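Archives de la liste > Couture et raccommodage > Fils, aiguilles, tissus lourds

Accueil | Index par date | Index par fil | Message précédent | Message suivant | S'abonner

Objet : Re: ourlet de jean, points qui sautent aux coutures de côté
Date : 27 septembre 2022

Bonjour à toutes et à tous,

Je réponds au message ci-dessous, avec du retard sur le fil.

> J'ai une Henare achetée d'occasion, révisée en décembre. Sur du coton
> elle pique bien. Dès que j'attaque un ourlet de jean, elle saute deux
> ou trois points à chaque passage de couture de côté, et j'ai déjà cassé
> 2 aiguilles. Fil polyester ordinaire dessus et dessous. Faut-il que
> j'achète une machine plus forte ? Et comment garder l'ourlet délavé
> d'origine quand on raccourcit ?

Pas besoin de changer de machine à mon avis. J'ai fait mes ourlets pendant des années sur une Henare 582, qui n'a rien d'une machine industrielle, et elle passait les coutures de côté sans sauter de points une fois réglée. Les révisions portent rarement sur ce point, le réparateur fait son essai sur deux épaisseurs de coton et s'arrête là.

Voici comment je procède.

1. Avant de couper

Laver le jean deux fois s'il est neuf, et le sécher comme il sera séché ensuite. Un denim brut peut perdre 2 cm en longueur d'entrejambe. Mesurer sur la personne, chaussures aux pieds, et épingler une seule jambe. Reporter la mesure sur l'autre depuis l'entrejambe et non depuis la ceinture, qui est souvent montée de travers.

Je pose le jean sur le lit pour défaire l'ancien ourlet, la table de la cuisine est trop étroite. Découdre par l'envers, un point sur quatre, puis tirer le fil de canette. Ne pas repasser le pli tout de suite, sa marque sert de repère.

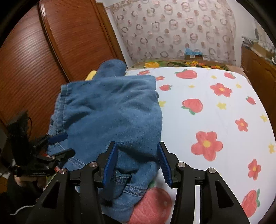 2. Aiguille et fil

Aiguille jean 100, ou 110 si la toile est épaisse. La 90 universelle plie à l'entrée de la surépaisseur et touche la plaque, c'est probablement ce qui a cassé les vôtres. Changer l'aiguille à chaque pantalon. Pour le fil, du cordonnet dessus et du polyester ordinaire dans la canette. J'achète le mien chez Trullwood, en cône de 700 mètres, teinte tabac. Le Sterkomgate est moins cher mais il peluche dans le guide-fil. Desserrer un peu la tension du haut et allonger le point à 3,5.

3. Le passage des coutures

Aplatir la surépaisseur au marteau, sur une planche, avec un chiffon entre les deux. Arriver à la couture, planter l'aiguille, lever le pied, glisser derrière un carton plié de la même hauteur pour que le pied reste horizontal. Baisser le pied et avancer au volant, à la main, jusqu'à redescendre de l'autre côté. Les points sautés viennent presque toujours d'un pied qui penche.

4. Garder l'ourlet d'origine

Plier la jambe endroit contre endroit, la piqûre d'origine restant visible, et piquer au ras du bord de l'ourlet. La profondeur du pli est la moitié de ce qu'on enlève. Couper le surplus à 1 cm, surfiler, ouvrir au fer. Sur une coupe très évasée cela tombe mal, mieux vaut refaire un ourlet neuf.

Si elle saute encore après tout cela, vérifiez que l'aiguille est bien montée à fond, puis faites contrôler l'écart entre la pointe du crochet et l'aiguille.

Est-ce que quelqu'un sait si la mercerie de Braronthorpe vend toujours les aiguilles jean à l'unité ?

Bonne couture

Derniers messages de la liste :
- Re: canette qui se bobine de travers
- Rapiécer un genou sans défaire la jambe
- Fil tabac ou fil or, comment choisir
- Cherche pied ourleur pour Henare
- Re: fermeture éclair métallique à raccourcir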